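Section 4. Unpacking small goods at the table

This section covers taking boxed items out of their carrier bags and placing them in the tray. It applies to the Cuverness table layout. For the Suteck layout, which has a shelf in place of the tray, go to Section 5.

Before you start

You need a clear table, one open tray, the bag of goods, and the packing slip that came with it. Wipe the tabletop with a dry cloth. Crumbs and bits of tape stick to the bottom of the tray and end up on the goods.

Check that the tray is clean and has no cracks along its walls. Replacement trays are ordered from Rastodness in cartons of 200. Ask Orathai Sriwong for the order form.

Caution: Do not use a box cutter to open carrier bags. The blade can go through the bag and mark the carton inside.

4.1 Setting out the tray and bag

1. Put the tray toward the far side of the table with the open side up. Leave enough room behind it that it does not hang over the edge.

2. Put the bag on the near half of the table with its opening facing the tray.

3. If the bag is knotted, loosen the knot by hand. If it will not come loose, tear the bag just under the knot and throw the torn piece away before you go on.

Note: Clear bags may be printed on one side. The printing has nothing to do with which way up the goods are packed.

4.2 Moving the box to the tray

1. Hold the bag down near its opening.

2. Take hold of the box by its sides and draw it out. Do not pull on the end flaps. On thin cartons the glue gives way easily.

3. Lift the box over the tray wall and lower it in. Keep hold of it until it is resting on the bottom of the tray.

4. Leave the bag where it is until the box has been set down. A flattened or crumpled bag on the front of the table is fine at this stage.

A long box can go into the tray at an angle, like the dark red one here. It does not have to be lined up with the walls until step 5.
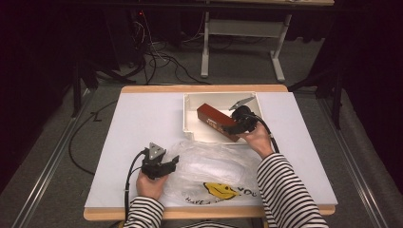 5. Turn the box so that its long side runs along the long wall of the tray. If there is printing on the side, turn that side toward you.

6. Compare the box with the packing slip. If they do not match, put the box back in its bag and set both aside with the slip.

Note: One box per tray is the normal load. Two small boxes may share a tray if they are on the same slip.

4.3 Clearing the bag

1. Feel along the bottom corners of the bag for loose items such as receipts, caps, or sample packets. Put anything you find in the tray with the box.

2. Press the air out of the bag and fold it in half twice.

3. Place folded bags in the Woo bin. Torn bags go in the regular trash.

Caution: Keep plastic bags away from small children.

4.4 Problems

The box is crushed at a corner. Leave it in the tray and write "corner" on the slip. Do not try to push the corner back out.

The tray slides when the box is set down. Wipe the bottom of the tray and the tabletop under it, then try again.

The slip is missing. Write the bag number on a blank slip and pass it to Chalerm Thepsuriya before starting the next bag.

Slips are kept in the folder marked 59 until the end of the month.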